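3.2 Die Aquarelle aus Arkby

Für die zweite Hängung habe ich mir 48 Blätter aus der Sammlung Ebrahimi vorgenommen, und ich gebe zu: Bei den Reihern bin ich viel zu lange hängen geblieben! Sieben davon tragen auf der Rückseite die Jahreszahl 1751, alle in derselben Handschrift. Farahani hält das für einen späteren Zusatz – ich inzwischen auch, die Tinte passt einfach nicht zum Papier.

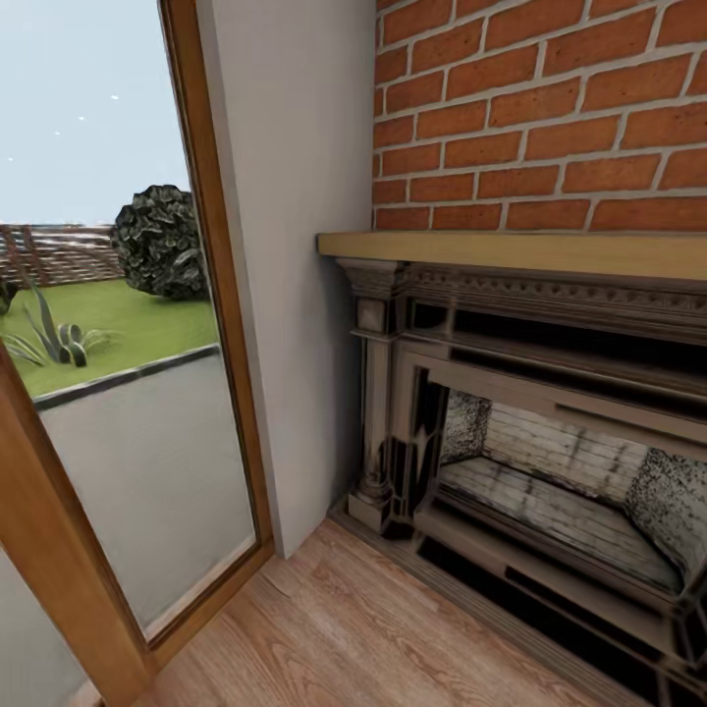
Abb. 2: Glastür mit Blick auf Rasen und Strauch (Rendering).

Die Blätter aus Biltcombe bespreche ich in 3.3.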